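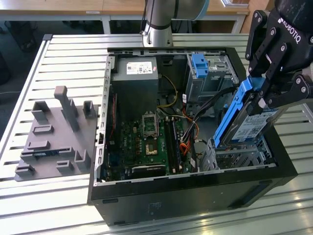

写真1 側板を外したデスクトップ筐体の内部

業務用端末更新検討会 議事録

日時:2026年3月11日 14時00分~15時35分
場所:本館2階 小会議室(オンライン併用)
出席:情報基盤担当、設計部門、経理部門、調達担当
配布資料:資料1 候補機種比較表、資料2 試験機の測定結果、資料3 利用部門からの意見

1.前回議事録の確認
ストレージ容量の表記に誤りがあり、当該箇所を訂正のうえ承認した。

2.更新対象の範囲
事務用ノート型端末80台を更新対象とする。設計部門の据置型端末は保守契約が継続中のため、今回の対象から除く。ただし、外部モニターとドッキングステーションは据置型端末の利用者とも共用しており、互換性の確認は両者を含めて行う。
対象台数に予備機を含めるかとの質問があった。情報基盤担当から、予備機は現行機のうち状態のよいものを充てる案を説明し、異論はなかった。

3.候補機種の比較
候補はSukus製14型とPlekberg製14型の2機種。主記憶16GB、ストレージ512GB、有線LANは変換アダプター経由とし、構成条件をそろえて比較した。

(1)処理性能
社内の表計算処理を模した試験で、Sukusは876点、Plekbergは435点であった。点数は資料2の換算式によるもので、高いほど処理時間が短い。Plekbergは既定の省電力設定のまま測定しており、設定を変更した場合の値は未取得である。経理部門から、月次処理で使用するマクロは単一スレッドで動作するため、総合点だけでは判断できないとの指摘があった。

(2)電池駆動時間
画面輝度を固定し、文書編集とビデオ会議を交互に行う条件で測定した。Plekbergが長く、会議の比率を上げるほど差は縮小した。充電上限を80%に制限した状態での測定は両機種とも行っていない。

(3)キーボードおよび画面
Sukusは右端の列にPage Upキー等が配置されており、Enterキーの誤打が増えたとの意見が試用者から出ている。Plekbergの配列は現行機に近い。画面はいずれも非光沢で、縦横比は16対10。Plekbergは低輝度時のちらつきについて意見が1件あり、再現条件を確認中である。

(4)端子および周辺機器
両機種ともUSB Type-C端子から給電できる。現行のドッキングステーションに接続した場合、Sukusではスリープ復帰後に2枚目のモニターを認識しない事象があった。ファームウェア更新後の再試験は未実施。

(5)保守性
主記憶はSukusが基板直付け、Plekbergがスロット式。ストレージは両機種とも交換できる。情報基盤担当は、購入時の構成を16GBとする場合、増設の可否が使用年数に影響するとの見解を示した。調達担当からは、利用者側で底面カバーを開けた場合の保証の扱いが見積書に記載されていないとの報告があった。

4.管理ソフトウェア
端末管理にはPetrenkoを継続して使用する。初期設定の自動適用は両候補で完了を確認した。Plekbergでは指紋認証のドライバーが配布対象に含まれず、手動で追加した。配布定義の修正は情報基盤担当が行う。

5.調達方法
購入とリースの2案を検討した。リースの見積りはRureroから受領済みであるが、返却時のデータ消去費用が別項目となっており、総額での比較ができない。消去証明書の発行を含めた再見積りを求めることとした。購入案は経理部門が償却期間を確認し、次回資料に反映する。

6.決定事項
・更新対象は事務用ノート型端末とし、候補は現行の2機種から追加しない。
・機種の選定は次回に持ち越す。
・主記憶の最小構成は16GBとする。

7.継続課題
・Plekbergの省電力設定を変更した再測定(情報基盤担当)
・Sukusとドッキングステーションの再試験(情報基盤担当)
・月次処理マクロの実行時間の測定(経理部門)
・保証条件の書面確認およびリース再見積りの取得(調達担当)
・設計部門で使用中の外部モニターの型番一覧の提出(設計部門)

8.その他
現行機のOS更新は、選定結果にかかわらず従来の計画どおり実施する。更新中は電源アダプターを接続しておくよう、各部門で周知する。
次回は5月に開催する。日程は調達担当が調整し、資料は開催前に共有フォルダーへ格納する。

以上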